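Monday, place settings, continued

Back to the small table with the rounded corners, which I still like best of the lot – the pale wood makes the green plate look so cheerful! Kojo wants the bowl kept on the plate, spoon or whatever we have to hand standing in it, and the chopsticks laid out flat in the middle, side by side, before anything else gets moved.
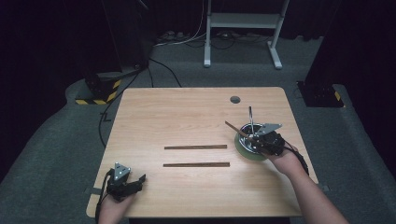
For next time

Ask Kekeli for the 3 spare bowls from Stavorbridge, and find the chopsticks a proper rest.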